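Moving the blog off the old database

10/15/18

The migration is finished. This site ran on a MySQL install I set up in Braden's old hosting account and never upgraded. As of last night it is static files. The notes below are mostly for me, the next time I have to touch any of it.

Starting state: 801 posts, 2089 comments, one table of drafts I did not want, and a plugin table that had grown larger than everything else combined. The plugin was a visit counter. I dropped the table first and the dump went from unreasonable to something I could open in a text editor.

The character encoding was the real work. The tables were declared latin1, the connection was set to utf8, and the data was therefore UTF-8 bytes that MySQL believed were latin1. Everything displays correctly until you export, at which point the dump tool helpfully converts it a second time and each curly apostrophe comes out as three characters of garbage. The fix is to dump with the default character set forced to latin1, change the declaration at the top of the file to utf8mb4 by hand, and reload it. Do not run a search and replace on the garbage. I did that in September and had to start over from the backup.

After the reload, 163 posts still had bad characters. These were old entries pasted in from a word processor, where the bytes really were Windows-1252. I wrote a short script that tries to decode each post body as strict UTF-8 and falls back to 1252 when it fails. It works per post, so a post with both encodings in it will come out wrong. I found two of those and edited them in place. 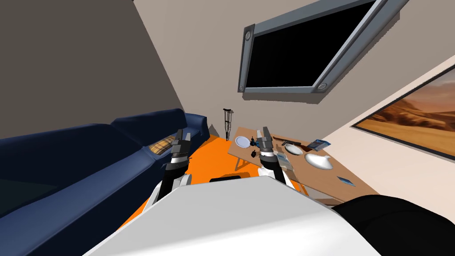

Ekene Adeleke wrote in to say that the fallback should be run per line, and that doing it per post only looks safe until someone edits an old entry from a newer machine. Ekene also asked whether I had checked the comment author names, which live in a separate column and are easy to forget.

I had not checked the author names. Seven were broken. The per-line version of the script is now the one I keep, and it gave the same output on everything else.

Export was simple after that. I pull rows in batches of 1000, write one file per post, and put the date and the old numeric ID in the header. Keeping the ID matters for redirects. The old URLs were all of the ?p= form, and the web server does not match query strings in an ordinary rewrite rule, so the redirect map is a separate file keyed on the ID. It is generated by the same script and should never be edited by hand.

Comments are baked into the pages in date order. Threading is gone. The parent column was zero for everything before the Prikik theme went in, so half of it was never threaded to begin with.

Still open: the search box points at nothing, the feed has the wrong time zone, and the category pages sort uppercase before lowercase. New comments come by email for now, and I paste them in.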